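Reader and Assistant Editor, Picture Books and Early Readers
Clamodgate Books, Hodstead
Part-time, 29 hours a week, with the option of going full-time after the first year

Clamodgate publishes books for children from birth to age nine. We have 71 titles in print. Most are picture books, and the rest are early readers and a small poetry list. The office is on the second floor of the old Mavromatis building in Hodstead, above the shoe repair shop.

We are looking for a reader and assistant editor to work with Radomir Kos, who runs the picture book list, and Bheki Buthelezi, who runs early readers. The job is open because our last assistant editor has moved up to rights and contracts.

What the job involves

The largest part of the work is reading. We take submissions without an agent twice a year, and during those months the pile is large. You will read every picture book text that comes in, write a short note on each, and pass on the ones you think Radomir should see. We answer everyone, so you will also write the replies.

You will check early reader manuscripts against our word lists and level guides. Bheki will train you on these. It is slow work and you need to like it. A Level 1 book has no more than 40 different words, and authors often go over.

When a book is in layout you will read the text against the art at each stage. If the text says the goat has a blue hat, the goat needs a blue hat on every page until the text says otherwise. You will keep the list of corrections and send it to Fatos Georgiou in design. There are two people named Fatos in the office. Fatos Stan is in sales, and mail for one regularly goes to the other, so please use last names.

You will also write jacket copy and catalog copy, send out review copies, and look after visiting authors and illustrators at school events. There are usually five or six of these between February and the end of the school year. Some start at 8 a.m., and you can take the hours back later in the week.

What we need

At least one year of work with children's books in some form. Publishing is fine, and so is a bookstore, a school library or a classroom.

Clear, correct writing. The job includes a lot of short letters to people who have worked hard on something we are not going to publish.

A good knowledge of picture books from the last ten years. Please be ready to talk about ones you did not like.

Ability to lift a box of books. The elevator stops at the first floor.

Useful but not required

A second reading language. We buy in a few translated titles each year and currently send everything out to be read.

Experience with Coder, the system we use for tracking manuscripts. It takes a week or so to learn.

A driver's license, for the school visits.

Pay and terms

Pay is on the first step of our editorial scale, and we will send the scale to anyone who asks before applying. There are 15 days of paid vacation, plus the week the office is closed in winter. Health coverage starts after the first month. You may work from home one day a week once you have finished training.

How to apply

Send a resume and a letter of no more than one page to Zsolt Halász, managing editor, at the address below. With these, send a reader's report of up to 300 words on any picture book published in the last three years by someone other than us. Please do not send your own manuscripts with the application. Staff may submit work to the list, but it is read separately and by someone outside the office.

We will interview six people. The interview takes an hour, with a further 42 minutes for a reading exercise on two unpublished texts, and we pay a flat fee for your time. Travel within the state is refunded if you keep your receipts.

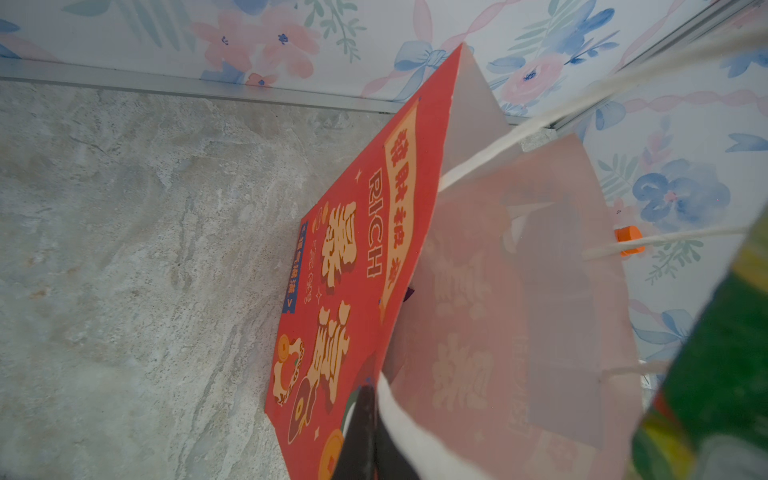
Questions about the hours or the reading exercise can go to Zsolt by phone or in writing. He is in the office most mornings until noon.

Contact: Clamodgate Books, Mavromatis Building, Second Floor, Hodstead | © Clamodgate Books | Back to top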